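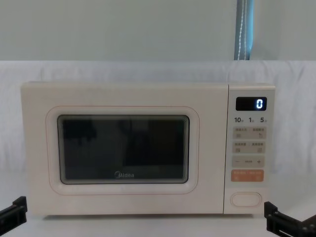

3.2 Shared kitchens and meal timing

Figure 2. A countertop microwave oven with the door on the left and the control panel on the right.

Meal timing was recorded in two residence halls, Brellden and Jakden, through a paper diary kept over 3 weeks in October. Of the students invited, 348 returned a diary that could be used. Entries were coded as cooked, reheated or cold, following the scheme set out in Section 2. Reheated meals clustered late in the evening in both halls, while cooked meals were spread more evenly – a pattern also seen in the earlier Strebel survey. Students with morning classes ate their last meal sooner than the others did, and the gap was wider at Jakden. Snacks eaten outside the hall were left out of the analysis.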